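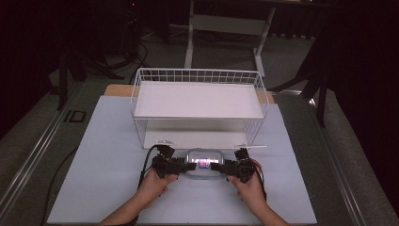
Clear container with snap-on lid, white wire rack behind it.

Collcombe break room – kitchen and food storage check
Date: 13/02/2019

Refrigerator temperature log filled in – OK
Door seal clean, closes by itself – NO. Bottom corner sticks out. Reported to Olmedo, no visit set yet.
Food labeled and dated – NO. 3 items thrown out.
Dry goods off the floor – OK 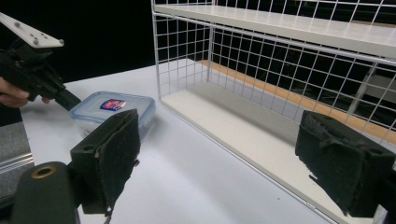
Lids should be checked for cracks at every inspection, including the spare ones in drawer 17. Two were replaced in April and the rest are fine.

Sink drains freely – OK
Microwave vent clear – OK, but greasy. Wipe down weekly.
Fire extinguisher tag current – OK
Outlet by kettle – loose cover plate. Do not use until fixed.
Mouse traps (Jikier contract) – checked, no activity

Result: pass with 3 open items. Recheck the outlet first.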